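Workshop notebook: zip insertion on boxed pouches
Entry dated 15/09/2023
By the sewing room, Vistumura

We use cookies to remember your settings. Accept / Manage

Carried on with the boxed pouch, pattern Flondden, second version. The fault from the June batch is still the same one: the zip tape ripples between the stop and the first third of its length, and the lining pulls up on that side once the bag is turned. The outer is the Hultlow canvas, the lining is plain cotton lawn. Zip is nylon coil, closed end, cut down from a longer one.

Checked the machine before blaming the cloth. Needle changed to a new 90. Top tension left where it was. Foot pressure had been set for denim and was far too heavy for lawn, so I brought it down two marks. Sewed a scrap of tape to a scrap of canvas at the old setting and at the new one. At the old setting the tape came out longer than the canvas at the far end. At the new one the ends met.
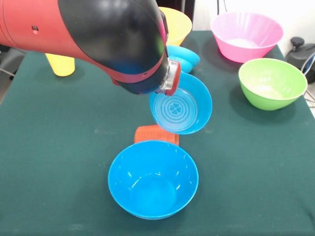 Which side should be uppermost when the zip goes in?
The canvas, with the tape underneath against the feed dogs. The feed takes up the slack in the tape and the foot holds the stiffer layer flat. Baste first if the lining is going in on the same pass.

Tried it both ways to be sure. Tape on top gave ripples even with the lighter foot, though smaller ones. Tape underneath gave a flat seam on both halves. The lining still crept slightly, so I went back to two passes: tape to canvas first, then lining to both, sewing just inside the first line so that the earlier stitches are hidden in the seam.

Direction matters as well. If the first half is sewn from stop to slider end and the second half from slider end to stop, the two edges shift opposite ways and the side seams no longer line up. Both halves now go from the stop end. This means the bulk of the bag sits to the right of the needle on the second half and has to be rolled up to get it through. Clumsy but worth it.

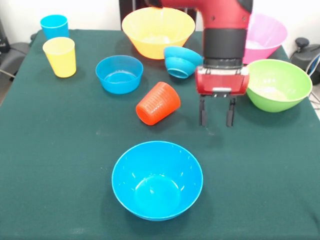 Topstitching was done at a longer stitch, 3 mm from the fold. The Ersoy thread was used for this and it sheds more than I would like. There was fluff in the bobbin case after a single pouch. The colour is right and we have 12 spools left, so we will use it up on topstitching only and keep it off the construction seams. The last two digits on the shade card are worn; the spool label says 252, and that is the one to match.

Box corners next. The pattern has the squares cut out before sewing. On canvas that frays this badly I prefer to sew the side and bottom seams first, press them open, pinch the corner flat and draw the line across with a ruler. Cut after stitching. The seam allowances of side and bottom need to sit exactly over each other or the corner twists. Pin through both seams and look at the back.

Zip ends: the tabs on version one were too wide and stopped the needle dead at the side seam. Cut the new tabs narrower and set them so that the folded edge stops short of the stitching line. The coil is clear of the needle on both sides now. Hammer the seam lightly before turning. 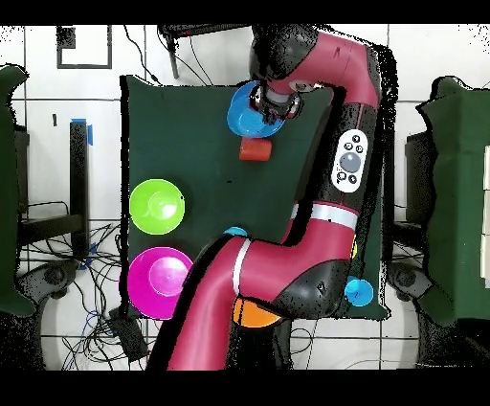
Turned through the gap in the lining with the zip half open. Gap was a bit mean and the canvas creased in the middle; make it a hand's width next time. Pushed the corners out with the blunt end of a knitting needle. Closed the gap by hand with ladder stitch, which looks tidier than the machined edge and takes little longer.

Result: zip lies flat, slider runs to both ends without catching, lining does not pull. One corner is a shade deeper than its partner. Ruler error, mine.

To change on the pattern sheet:
- foot pressure note, for lawn linings
- both zip halves from the stop end
- narrower tabs
- larger turning gap
- corner squares removed from the outer piece, kept on the lining

Still to try: the same pouch with a light fusible on the lining. I suspect it will make the turning worse. Scraps from this one are in the bag marked Flondden.

Last updated 3041 / sheet 2 of the pouch file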